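Wakivance Play Sets Support
Ticket: Red piece will not stay on / missing from parts list
Product: Konier toddler activity set
Status: Waiting on customer

Opened by customer

Bought the Konier set in August. The big red piece, the one with the ribbed neck and the loop at the end, is not on the parts list in the box. The leaflet goes straight from the blue base to the small pieces. I also can't get the neck to seat in the base. It goes in partway and slides back out. Is it from a different set?

Reply 1, Support

Thank you for writing. The leaflet in some boxes is the old one and leaves out the red piece. Please tell us the number printed on the end flap of the box. Please also check that the piece has a round hole in the loop.

Reply 2, Customer

End flap says 900. The hole is there. I tried another base from a Jostau set we have and it does the same thing.

Reply 3, Support

900 is the current version, so the red piece belongs to your set. The Jostau base has a narrower socket and will not take it. Please go through these steps in order.

1. Take all the toys out of the box and put them together on a clear table. Find the red piece. It is broad and rounded at one end, with raised rings on the neck and a flat loop past the rings.

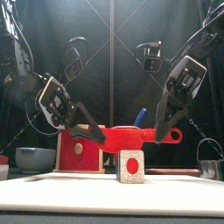 2. Run a fingernail between the rings. Molding flash left there will keep the neck from going in. Rub it off with a dry cloth. Do not use a knife or sandpaper.

3. Look inside the socket on the blue base. There should be 4 small tabs. If one is bent flat, stop here and tell us.

4. Push the neck in with the loop upright, then turn it a quarter turn to the right.

Reply 4, Customer

Did 1 and 2. There was a thin strip of plastic between two of the rings and it came off. For step 3, I see three tabs and a stub. It still slides out when I turn it.

Reply 5, Support

The stub is a broken tab. We will replace the base under part 300, no charge. Keep the red piece, the new base fits it. Please confirm your mailing address and put the old base away from the child until the new one arrives, and check the box for the loose tab.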